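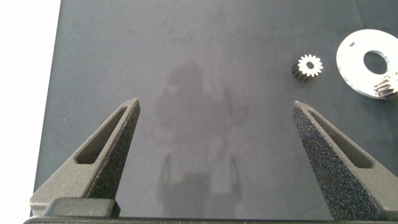 Wael Farouk remembers being told, early on, that his hands were too polite. You reach for a gear as if it might be offended, the voice over his shoulder said, and the robot is going to learn that from you, so please just pick the thing up.

He laughs about it now, leaning back on a stool in the long upstairs room at Geladum where he has spent most of the past year. "I was so careful! I thought careful was what they wanted. I'd creep up on a gear, stop, think about it, creep a little more. And then of course the arm did exactly the same thing when it ran on its own. It would go over there and sort of hover, like a person at a buffet who can't decide."

Wael came to the job from a repair bench. For years he rebuilt gearboxes for a small outfit called Dandero, mostly for food mixers and the kind of motorized awning you see over a bakery window, and he still has the habit of rubbing his thumb along the edge of anything with teeth on it. When Geladum was looking for people to teach its arms to handle small parts, a former coworker passed his name along. He had never touched a robot. He says he went to the interview mainly to see one.

What he does all day is easy enough to say and surprisingly tiring to do. He holds a pair of handles at one end of the room, and an arm at the other end does what his hands do. He opens his fingers, the gripper opens. He lowers his wrist, the arm comes down toward the mat. Each time he takes a gear from where it lies and places it where it belongs, the whole motion is saved, along with what the cameras saw, and after enough of those the arm is given a try by itself.

"People imagine I'm writing instructions," he says. "My brother-in-law is convinced I type all day. But it's much more like showing a kid how to tie a shoe, where you can't explain it, you just get down on the floor and do it again slowly. Only not too slowly," he adds, and laughs again, "as I learned."

Morenike Effiong, who runs the sessions and was in fact the voice over his shoulder, has joined us by this time with a cup of tea and a plate of shortbread that she pushes in my direction several times during the afternoon. She and Wael have the easy way of talking over each other that comes from sharing a room for months.

The gear task, she tells me, is one they picked because it looks like nothing. "A small spur gear, on a dark mat. Any five-year-old could pick it up. But it's shiny, so it looks different every time you turn it. It's small. And it may be sitting flat or leaning or right up against something else, and each of those wants a different approach." A gear with angled teeth is another matter again, in her view, and one resting on top of something is worse, for the fingers have to come in at a different height and can't count on the mat to stop them.

I ask about the fingers, black wedges with a long slot running through each one, and Wael holds up his own hand to explain. "You have all this," he says, wiggling it. "You feel the gear start to slip before you even know you feel it. Through the handles I get almost none of that. I have to do it with my eyes. So I watch the tips, and I watch the gap, and I've learned to come down with the fingers well open, wider than you'd think you need, and close only when I'm sure."

That took him a good while to trust. In his first month he liked to close the fingers most of the way on the approach, which felt tidy to him, and over and over he would nudge the gear and send it skating off across the mat. Morenike kept those recordings, or many of them, and I was surprised to hear it. I would have guessed you'd throw the mistakes out.

"Oh, some we do throw out," she says. "If he sneezes, that goes. But if he bumps it and then goes after it and gets it, that's lovely, I want that one. The arm is going to bump things too, you know, and somebody has to have shown it what to do next. If all it has ever seen is perfect picks, then the first time a gear rolls away it has no idea what world it's in."

They now have 2840 demonstrations for the gear work, most of them Wael's. The rest come from a second operator at Bansal, a partner workshop across town with the same setup, and there is some friendly needling about whose are better. Wael goes in from the side and tips the wrist at the last moment. The Bansal operator comes straight down from overhead. For a while the arm, having learned from both, would start one way and change its mind.

"It was like watching two people try to steer one shopping cart," Morenike says. They talked about making everybody do it alike, and in the end settled on a gentler rule: if the gear is tilted, line up with the tilt, and otherwise come from above. Wael grumbled over it for a week or so and then found that he liked it.

He works in stretches of 30 minutes and then gets up and walks around, on Morenike's orders. Past that point his shoulders creep up and he begins to rush, and she says she can spot it in the recordings without looking at the clock. He does his best work before lunch. In February, when the heating was out, he wore fingerless gloves at the handles and swears it made no difference at all. She disagrees, but kindly.

What does he enjoy most? He takes his time over that one, and has a piece of the shortbread. "When it does something I do, that I didn't know I did," he says finally. "I have this little pause right before I close. Very short. I never noticed it at the bench, not in all those years. And then one afternoon I'm watching the arm on its own and there it is, the little pause. I called my wife over the phone to tell her and she said, yes, you do that with the car keys."

Next for the pair is a job they have nicknamed Funum, which involves putting a gear onto a shaft so the teeth mesh with a neighbor's. Wael is looking forward to it and dreading it a bit too. At Dandero he used to do this with his eyes half closed, giving the gear a tiny wiggle until it dropped into place, and he has been trying to work out how you show a wiggle to something that can't feel what you feel. He demonstrates for me with two shortbread rounds and a pencil. One of the rounds breaks.

"We'll use the metal ones," says Morenike, and goes to put the kettle on again.

Reading time: 6 minutes

Contact us | Copyright, all rights reserved | Back to top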